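Our building's laundry room got new dryers in June, and I've been meaning to write something about them because I spend more time down there than I'd like. The old ones took coins and left the towels damp. I have been doing my wash in this building since I moved into 44, and I don't miss them.

I do two loads a week: one of clothes, one of sheets and towels. I used to go down in the evening after dinner, when everyone else does. Now I go at 6:30 in the morning and usually get whichever dryer I want. Delia Riquelme from upstairs goes at the same hour, so we have an understanding about who gets which.

The room has been repainted, and it's brighter than it was. White walls, gray floor, a plain white door. The paint smell was gone after a week or so. I had hoped for a folding table too, but that hasn't come up.
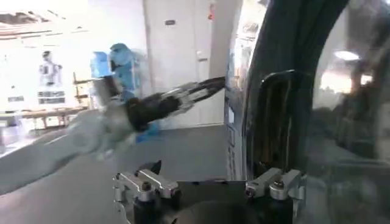

*The laundry room door, with the small sign near the top.*

I carry everything down in two bags now, the blue Bridska ones I got for moving. One big basket was too much on the stairs. Clothes go in one bag and linens in the other, and the soap goes on top of the linens. I tried laundry sheets for a month (Cellow, the unscented kind) and they were fine on shirts, but I went back to powder for towels.

My routine with the dryer has changed a little. The first thing I do is open the door all the way and look in the drum. I found a child's sock in there once, and another time a pen, which thankfully had its cap on. After that I check the lint grille at the bottom of the opening. On the old machines the filter pulled out of the top and you could see the lint from across the room. On these it sits low in the mouth of the drum, and it's easy to forget if you're in a hurry.

I wipe the grille with my hand first and then with a dry cloth. If there's a lot of lint packed in, I use an old toothbrush along the slots. I do this before my load and again after it. Consolacion Dalisay, who lived across the hall from me at my last place, taught me to do it both times. Her view was that you clean it before for yourself and after for the next person.

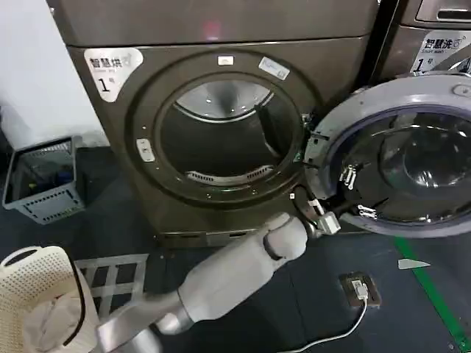
*Dryer No. 1, door open. The lint grille is the striped band at the bottom of the opening.*

The label on the corner says 智慧烘, "smart drying." I can't say I've noticed it being smart. I set the time, it runs for the time, and it stops. There may be some setting I haven't found, and I haven't gone looking for it.

The door is big and swings out to the right. I put my bag on the left for that reason. The first few times I had it on the right and kept having to reach around the door with an armful of wet sheets. It's a small thing but it made the whole job more pleasant once I changed it.

Some notes on loads, for my own reference as much as anything:

- Towels by themselves. If I mix them with shirts, the shirts are done long before the towels are and come out wrinkled.
- Fitted sheets ball up and trap pillowcases inside. I stop the dryer halfway, pull everything apart, and start it again.
- Jeans inside out, zipped.
- The Tolentino blanket does not go in. It hangs over the shower rod and takes two days.

I tried wool dryer balls too. My sister gave me a set made by Diltik and I used them all through the spring. I couldn't tell any difference in the drying time, and they got lost inside the duvet cover every single week. I kept one because the cat likes it.

Folding I do upstairs on the bed. I take things out while they're still warm, lay the shirts flat across the top of the bag, and go straight up. If I get them on hangers within ten minutes I don't have to iron. If I stop in the hallway to talk, I do.

When I'm done I leave the dryer door open. I've seen people argue about this on the building message board. Some think it looks untidy and somebody always walks into it. I like being able to see that the drum is empty without having to go over and pull on the door, and Delia agrees with me, so at 6:30 in the morning at least, the doors are left open.

Next on my list is the duvet itself, which I've been putting off since winter. It fit in the old dryer only if I leaned on it. I'll try it in No. 1 next week and see how many rounds it takes.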